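Gripper week, part two

We've swapped the old fingers on the Nenar arms for the Stiratis set, and I've been making coffee with them ever since (well, trying to!). Both arms run off the Pillai controller, same settings as before.

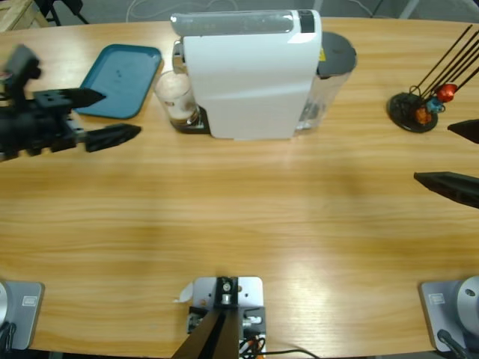 Left and right arms at the coffee table, capsule stand at the back.

Grip force is the thing I keep fiddling with. The old fingers were fine on mugs and hopeless on anything thin, so I dropped the limit and went up from there in 8 steps. Capsules are a mean test – the orange one between the fingertips has a crinkled, dented skin, so I'm using it for the gentle settings and saving the smooth ones for later. The Kustari pads go on in February, and I'll post the numbers side by side.

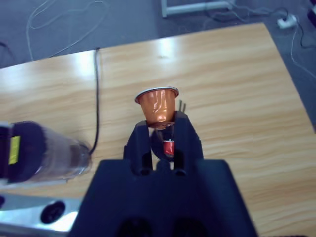
Wrist camera exposure is next on my list, and I'd love to hear what you all use. Mine gets bright glare patches on the varnished wood from the overhead lights, and I'm torn between a matte mat and just turning the gain down.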